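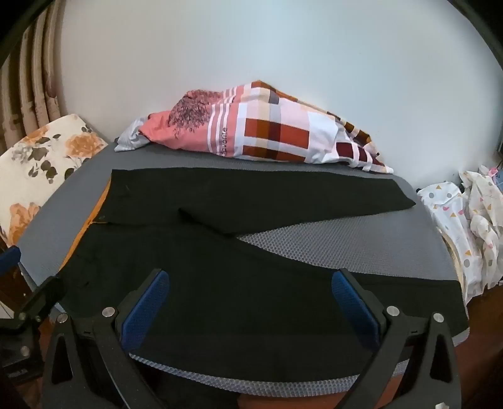

Student Projects, August
By the Clanwood folding team

So our project was pants. More exactly, we wanted to find out whether the way you teach a robot to fold pants matters as much as how many times you teach it. Everybody on our team figured more demos would win. I did too, and I lost a lunch over it.

The setup is the handheld kind. You hold a gripper in each hand, do the fold yourself, and the recordings go into the training set. We collected 200 demos in all and split them down the middle. For one half, the Enari set, we always laid the pants out the same way before starting. For the other half, the Flolley set, whoever was folding got to toss them down however they liked, as long as both legs were showing. (Yes, we named our datasets. You spend that many evenings with them and see what happens!)

Dark pants were the hard ones. On black or nearly black cloth the crotch seam just about vanishes, and the model needs to know where one leg stops and the other begins. What helped was the waistband. If the inside of it was a bright color, the model found the waist end a lot more often and started its first grab from the correct side.

The Flolley model did better on pants it hadn't seen before, which we expected. What surprised me was that it was also a bit better on the neat layouts, where the Enari model should have had the edge. My guess is that the messy starts forced us to show small fixes, like nudging a leg straight before folding, and the Enari model never learned to do those. When its first grab slipped it would just keep going and fold air - kind of sad to watch.

We also tried pausing for up to 2 seconds between grabs so the steps would be easier to split apart later. Don't bother. The model learned to pause.

Things I'd change: more light-colored pants, a fixed rule for when a fold counts as done (we argued about this a LOT), and labeling on the same day we record. The Landry write-up with the full tables is still being cleaned up and should be in the class folder by Thursday.

14 shares
2 comments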